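Cleaning streaks off a smooth white curved surface
Reading time: 2 min
Print | E-mail this page

gloss_meter
I have a white curved surface, smooth and domed, with a soft sheen. Faint streaks run across it.

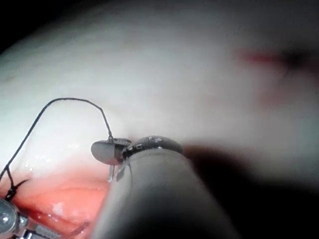 Two passes with Stesa spray and a dry cloth made no difference. The streaks only show at a low light angle. Is this residue or wear in the finish?

Vik
Residue, most likely. Surfactant dries in lines on a curve. Wipe with distilled water, then dry with a clean microfiber cloth. Work in one direction.

Livdale598
Disagree. If two passes changed nothing, I would suspect the surface. Try polish on a small area, Zevamton fine or similar.

Vik
Polish before a water rinse is the wrong order. Two passes with the same spray is one test done twice. You also can't reverse polish if it changes the sheen.

Livdale598
A fine polish by hand takes off very little. I have done 5 covers this way.

gloss_meter
What volume of water? I was going to use a damp cloth and stop there.

Vik
Around 300 ml in a bowl. Change it when it clouds. Wring the cloth out well and keep it away from seams and fittings.

gloss_meter
Rinsed one half this afternoon. Streaks on that half are fainter but still there. Will repeat with fresh water before trying any polish.

Livdale598
Mask the edge of the test area if you do polish.

This site uses cookies. Accept | Settings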